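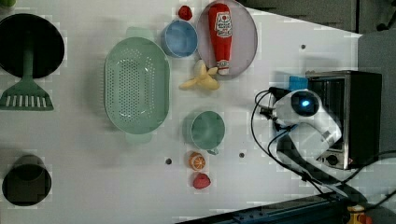 Capítulo 7
Aprender a manipular a partir de demonstrações

Peça a uma criança de quatro anos que ponha a banana no prato e ela põe, mesmo que o prato tenha mudado de lugar desde ontem. Peça o mesmo a um braço robótico programado ponto a ponto e ele vai fechar os dedos no ar, exatamente onde a banana estava na terça-feira. Este capítulo trata do que existe entre esses dois comportamentos, e é, na opinião do autor, a parte mais divertida do livro!

Nos capítulos anteriores supusemos conhecida a pose de cada objeto. Agora abrimos mão disso. A política recebe imagens e devolve movimentos, e tudo o que sabe sobre canecas, morangos ou escorredores vem de demonstrações feitas por pessoas. Uma mesa branca com utensílios e comidinhas de brinquedo parece modesta, mas já reúne quase todas as dificuldades que nos interessam: um frasco de ketchup deitado sobre um prato, uma espátula apoiada numa panela, uma casca de banana aberta para todos os lados, dois morangos de tamanhos diferentes (qual deles a instrução "pegue o morango" quer dizer?).

O exemplo que nos acompanha é o estudo Kovuritz, conduzido por Thaddäus Schnyder. O conjunto de treino tem 3.446 demonstrações, das quais 1.452 foram gravadas com os objetos redistribuídos antes de cada tentativa. Treinada só com a parte fixa, a política decorava a mesa; com a parte redistribuída, passou a procurar o objeto. Em 114 arranjos inéditos, completou a tarefa em 71. É um resultado animador, e as falhas ensinam tanto quanto os acertos: voltaremos a elas na seção 7.4.

7.1 O que é uma demonstração

Chamamos demonstração a uma sequência de pares (observação, ação) registrada enquanto um operador conduz o braço do início ao fim de uma tarefa. A observação inclui a imagem da mesa e os ângulos das juntas; a ação é o deslocamento desejado da garra no passo seguinte. Convém fixar desde já a notação: o índice t percorre os passos de uma demonstração, e o índice i, as demonstrações do conjunto.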